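Sandwich

A sandwich is a dish of one or more fillings placed between two pieces of bread, or on top of one piece. It is eaten mostly with the hands, and in many countries it is a usual food for lunch, for school and for travel.

Bread

The bread decides much of the character of a sandwich. Soft white bread takes the shape of the filling and is easy to bite, but it becomes wet quickly. Bread with a hard crust keeps its form longer. In the town of Tredlow the bakers traditionally use a loaf of one day old, which is easier to cut in thin slices. A layer of butter protects the bread against the juice of tomato or pickles. 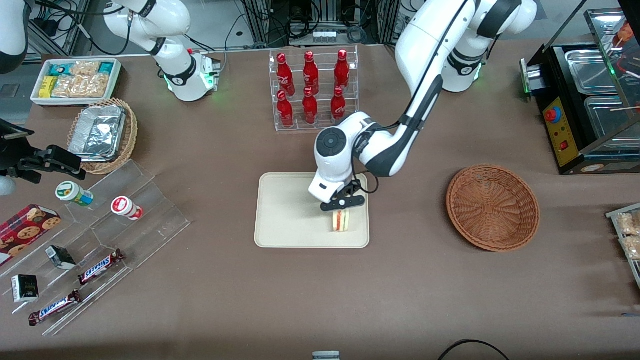
Fillings

Common fillings are cheese, egg, cold meat, fish and raw vegetables. Sauces such as mustard and mayonnaise are spread directly on the bread. Po-yen Kwan, in his study of the station kiosks in Clenow, listed 61 different fillings, of which 19 contained egg. The most sold was egg with cress, and it was offered only until noon.

Regional forms

In Cukotthorpe the sandwich is pressed under a warm iron plate and cut in four strips. It is served at the fair in July, together with sour cabbage. The writer Pei-shan Sin describes an older form of it, made with rye bread and smoked fish, which was still sold in the harbor when she was a child.

Storage

Sandwiches with egg, meat or fish should be kept at 40 °F or lower. Lettuce and tomato are better packed separately and added before eating.

See also: Bread roll, Canapé, Toast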